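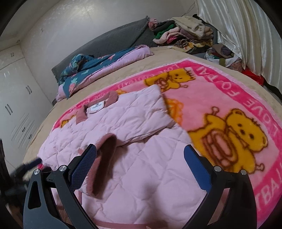
Dravside, December

Section 5. Garment Handling with the Flodico Hand-Held Gripper

This section applies to grippers built in the Dravside shared workshop from the Flodico plans. It covers setting up and recording a folding session on a bed. Assembly of the linkage is described in Section 2.

5.1 Preparing the work area

1. Lay the garment on top of the bedding with its collar toward the headboard. A quilted jacket is suitable for a first session.
2. Fold any sleeve that hangs over the side of the bed back across the upper body.
3. Move straps and cords out of reach of the fingers.

Note: A printed blanket may remain under the garment. Plain bedding is not required.

5.2 Checking the fingers

1. Open the fingers fully and confirm that both blue pads can be seen in the camera preview.
2. Check the pivot pins on each finger. Tighten slotted pins by hand only.
3. Close the fingers on a single layer of cloth and release. The pads must let go without pulling the fabric.

Caution: Keep the pads clear of snap buttons and zippers. Replace both pads together after 2,000 closures.

5.3 Recording

1. Start the Filip logger and wait for the steady tone.
2. Approach the cuff or hem with the fingers open. Do not press into the mattress.
3. Grip, lift, and place in one continuous motion.
4. Stop the logger before setting the gripper down.

Recordings longer than 800 seconds are divided into separate files automatically.

Questions concerning this section should be directed to Mireille Dabbas. Requests for replacement pads are handled by Joelle Twal.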